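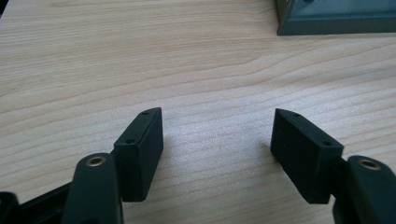 Dollon Hand-Held Gripper Kit

For home builders and shared workshops

The Dollon began life on a kitchen table in Pememthorpe, moved to the shared workshop at Fairclough when the kitchen table was wanted back for meals, and has been tinkered with ever since by a small group of us who like making things that pick up other things. It is a two-fingered gripper that you hold and work by hand, and you build it yourself over a weekend (or over several, if you are the sort who likes to stop and admire each part as it goes on, and we are very much that sort ourselves).

The fingers are a pair of green arms, each carrying a black finger pad with a slanted tip. The tips point in towards one another, so when you come down on something small and awkward you meet it with the narrow end of the pad first. There is a brass-coloured ring set into each arm near the rounded top. Do please leave the rings where they are when you are cleaning up the parts! We had one builder push both of hers out with a pencil, thinking they were packing pieces, and it took her a good hour to get them seated again.

What you get

Green arms, one pair, rings already fitted
Black finger pads, one pair, left and right
Base section, in black
Trigger and return spring
Bag of pins, screws and washers, with 2 spare washers
Hex key
Printed build booklet, with the drawings at full size so you can lay a part on the page and check you have the right one

You will want a small screwdriver of your own, a soft cloth, and a flat table with decent light. A drop of light oil is nice to have but the kit will go together without it.

Building it

Jytte Zoëga wrote the booklet and rewrote it 3 times after watching people use it, so we would gently ask you to read it through once before opening the bag of screws. The order matters more than you might think. The base goes first, then the trigger, then the arms, and the pads come last of all.

Fit the arms with the screws a shade slacker than feels right, work the trigger a couple of dozen times, and only then nip everything up. An arm tightened too early will bind at the end of its travel and you will feel it in your finger as a sort of gritty stop. Backing the screw off a quarter turn nearly always cures it.

The pads are handed. Hold them up with the slanted tips facing each other before you fasten anything, and check that they close together cleanly along their length. If one sits a little proud, loosen it, close the gripper gently on a folded bit of card, and tighten it again while the card is in there. Valdemar Kvaran showed us that trick and it has saved a great deal of muttering.

Living with it

The gripper is happiest with light, ordinary things – cups, cloths, blocks, empty boxes, that kind of load. It is not meant for hot pans or for anything with a sharp edge, and please don't use it as a clamp, however tempting it looks when the glue is out and you are one hand short. Wipe the pads with a damp cloth when they get dusty, as a dusty pad slips. We don't recommend solvents on any of the parts.

If you later want to put the same fingers on a motorised arm, the Pliseria mounting plate (sold separately) takes the place of the hand-held base, and the arms and pads move straight across with no changes. Quite a few builders start by hand to learn how a grasp ought to feel, and then go on to the motor in the spring once they have some practice behind them.

What builders say

"Lovely thing to put together. My daughter did the trigger and I did the arms, and we only fell out once. I'd like a longer hex key." – Brock Nguyen

"I got the pads on the wrong way round, and then got them on the wrong way round again. The drawing on the last page is very clear if you look at it, which I had not. Works beautifully now." – Kendra Pelletier

"We have 2 of these in our workshop and they get borrowed constantly. The arms have taken plenty of knocks. I would happily pay for a spare spring in the bag." – Solange Simard

(Spare springs can now be added to any order, Solange, and thank you for the nudge.)

Ordering

Stock code: 1599

Kits are packed by hand at Fairclough in small batches, and the next batch goes out in March. If you are ordering for a school or a shared workshop, do write to us first and tell us how many benches you have. Spare pads and arms are sold singly as well as in pairs, so please say left or right when you order.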